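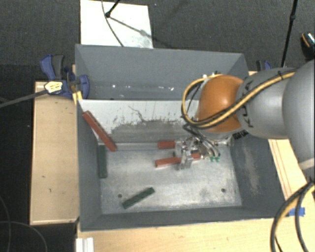
Quand on a mis notre maison de Stinitz en vente, j'étais persuadée qu'il suffisait de passer l'aspirateur et d'ouvrir les volets. Trois mois sans une seule offre, et j'ai compris que préparer une maison pour les visites, ça s'apprend (un peu comme la cuisine, avec des ratés au début). Le premier chantier, c'est le tri, et pour ça prenez un grand bac en métal gris, bien large, avec des parois hautes et évasées. S'il a deux compartiments, un étroit au fond et un plus grand devant, c'est parfait : tout le vrac va devant, et derrière vous glissez ce qui doit rester à portée de main, les clés, les factures, le carnet d'entretien de la chaudière. Et s'il est tout éraflé au fond, aucune importance, il finit au garage avant la première visite !

Pièce par pièce, en commençant par l'entrée
L'entrée, c'est là que tout se joue. Videz le portemanteau, gardez un seul manteau si ça vous amuse, et changez l'ampoule pour une plus puissante. Moi j'avais laissé les bottes des enfants, et Noémi Vass, l'agente qui a repris le dossier en novembre, les a mises elle-même dans son coffre le temps des photos.

Ensuite le séjour. Enlevez un meuble. Puis encore un, si si. Chez nous c'est le buffet de ma belle-mère qui est parti en garde-meuble et la pièce paraissait tout de suite plus grande. Laissez le passage libre jusqu'à la fenêtre, les gens y vont toujours en premier.

Dans la cuisine, rien sur le plan de travail à part la bouilloire. Refaites le joint de l'évier s'il est noirci : il faut compter une petite heure, plus une nuit de séchage. Un tube de silicone suffit, et du ruban de masquage de chaque côté pour que la ligne soit droite.

Les petites réparations
Faites le tour de la maison avec un carnet, comme si vous veniez la visiter. J'ai trouvé 22 bricoles en un après-midi : une poignée qui tourne dans le vide, deux prises de travers, la porte de la cave qui frotte... Je ne les ai pas toutes faites. Celles qu'on touche avec la main passent en premier (poignées, robinets, interrupteurs), les plinthes attendront.

Ne vous lancez pas dans une salle de bains neuve ! Andor Kelemen, notre voisin, a refait la sienne juste avant de vendre et les acheteurs ont tout cassé au printemps.

Le dossier papier
Préparez une chemise avec les diagnostics, la taxe foncière, les factures de chauffage et les plans si vous les avez. Vérifiez la surface du terrain sur le cadastre : notre ancienne annonce disait 1 500 m², le relevé disait 1 577, et ça valait le coup de corriger.

Le jour de la visite
Aérez tôt le matin, remontez le chauffage ensuite, allumez toutes les lampes même s'il fait beau. Sortez le chien. Et sortez aussi, si c'est l'agence qui fait visiter : on allait boire un café chez Vörös, au coin de la rue, avec le téléphone posé sur la table et interdiction d'appeler Noémi avant qu'elle n'appelle.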